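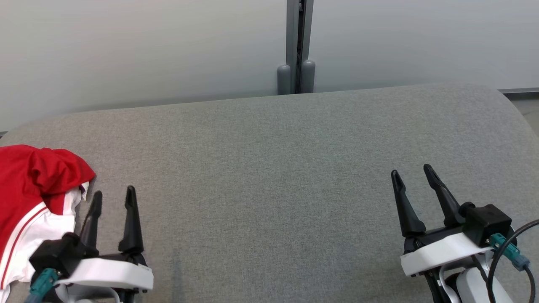
Gray upholstery against a pale wall.

Uniform return and reissue: what changes this season

The Prudatden Recreation League will start taking back team uniforms in March, at the end of the winter basketball schedule. Last year we waited until May, and by then a lot of families had packed things away or passed them along to cousins. Of the 940 sets handed out, 703 came back. The rest had to be bought new from Cluvine, and that used up money we had planned to spend on scorer's tables and a second set of practice balls.

Returns will be taken at the Sutherland building, side entrance, from 4 p.m. to 7 p.m. on the dates your coach sends out. The Drivton gym is not a drop-off point this year. Bags left there last spring sat in the hallway for weeks, and several had no name or team on them.

Please wash everything before you bring it in. Cold water, inside out, no bleach. Tumble drying on high heat has been the main cause of cracked numbers, so hang jerseys up if you have the space. Shorts can go in the dryer on low.
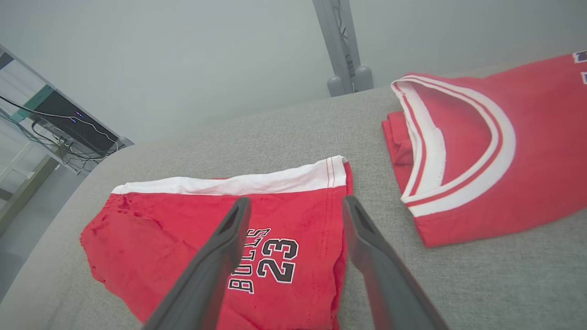
Keep the jersey and shorts together. A set that comes back as one piece goes into the lost half box, and most of those never get matched, as the shades of red and blue have changed a little from order to order. If you only have one half, bring it anyway and tell the person at the desk which team it came from.

Small repairs are fine to leave to us. A loose hem, an open seam or a waistband that has lost its drawstring can be fixed. Ink, paint and large tears usually can't, and we would like to know about those at the desk so the set can be pulled. There is no charge for normal wear. The $15 fee is only for sets that are not returned at all – it has not gone up.

Sizes are the other change. For years we ordered mostly youth medium and large, and every fall the older teams ended up with players in shorts that were too tight. The next order will have more adult small and adult medium. Parents of players moving up to the 13-and-over group should write the size they expect to need on the return slip. It's a guess at that age, we know, and you can swap once before the first game.

A few teams have asked to keep their numbers from one year to the next. We can do this if the whole team returns on time and the coach sends in the list with the slips. Late sets go back to the general shelf.

Shoes, knee pads and warm-up tops are not league property and should stay home. We still have a bin of warm-up tops from last season at the Sutherland front desk. Anything left in it at the end of April goes to the clothing drive.

Slips are at both gyms and in the spring registration packet. Coaches who need extra bags can pick them up when they turn in their scorebooks.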